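October 2022

Quick one, kettle's on, laundry still in the machine.

So we've been in the Plistham house two months and I have finally got the shelf up. THE shelf. The one I've been going on about since before we had the keys. If you're new, short version: small kitchen, one good wall, landlord before us had painted over everything including the light switch.

The wood came off Idris Wynne, who had an old bench in his barn and wanted it gone. Heavy. Took me and Huw Humphreys two trips and a pulled shoulder (his, sorry Huw). Cut it to 60 inches, which was wrong. Measured again. Cut it to 58 and a bit. Fine. There's a gap at the left end the width of my thumb and I'm going to fill it with something eventually.

Sanding. Ugh. I did the top with the big sander and then all the fiddly edges with the Dremel, in the yard, in a wind. Dust in my coffee, dust in the dog. Two coats of oil and then a third one, as I'd leaned on the second. Cadi Llewellyn told me to wait 28 hours between coats, very specific, no idea where she gets it. I waited overnight and a morning. Looks ok to me.

Brackets were $20 for the pair at Craddock. They also had nicer ones. Didn't get the nicer ones. The wall is plaster over who knows what, so the first hole went straight through into nothing and the second hit something so hard it killed the bit. Moved the whole thing up an inch. Now one bracket sits over a filled hole and if you know, you know.

Level? Pretty much. An egg stays put. An orange does not.

What's going on it, so far:

- flour, sugar, the good rice
- the radio
- mugs, the ones we like
- cookbooks, though only the thin ones untill I trust it

What is not going on it is plates. I had a whole plan for plates! Stood up along the back like my grandmother's dresser, blue ones in the middle. Then I put one up there, shut the back door, and watched it walk. So no. Plates live lower down, upright in a stand, which I've come round to. You get the color and you're not reaching over your head with wet hands.
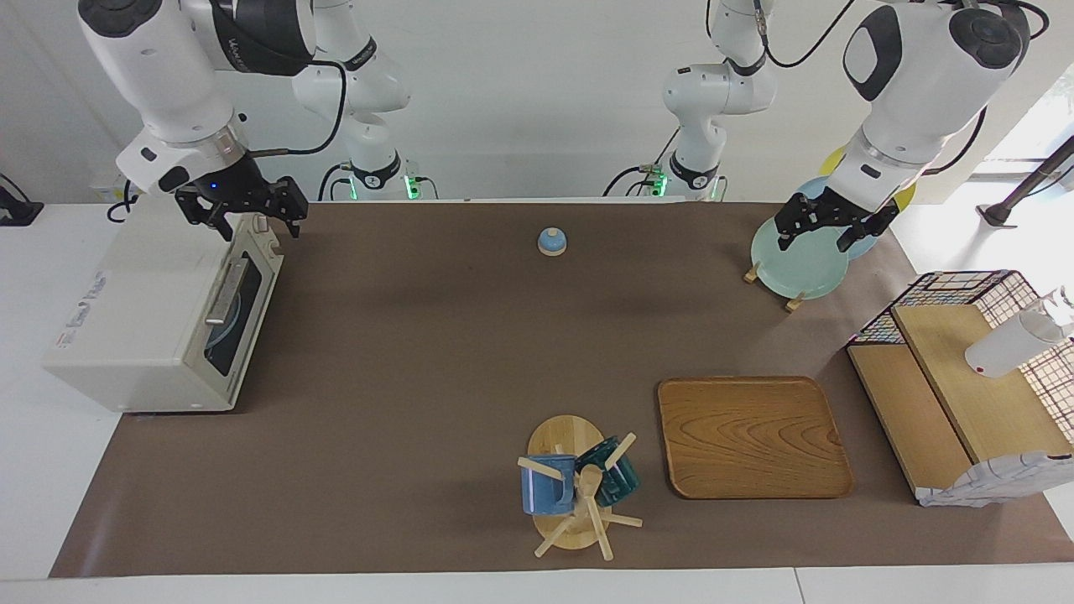

*Teal plate, little wooden stand, toaster oven. Sorted.*

Next job is the strip of wall under the shelf. I want hooks. Rhydian Kneath says a rail with hooks on, so you can slide them, and he's probably right but rails cost more and then it's another four holes in that wall and I'm not in the mood. Maybe by December. We've got his lot coming for a weekend then and it would be nice to have somewhere to hang a ladle.

Also the tap drips. Also the drawer by the stove opens only if you open the one under it frist. I've stopped noticing, my sister hasn't.

If anyone has a good way of patching old plaster that doesn't crack again in a week, leave it in the comments please. I've tried the ready mixed tub and it shrank. Tried it again thicker, shrank again.

Right, laundry's beeping. Paint colors next time, I've got it down to 2 greens.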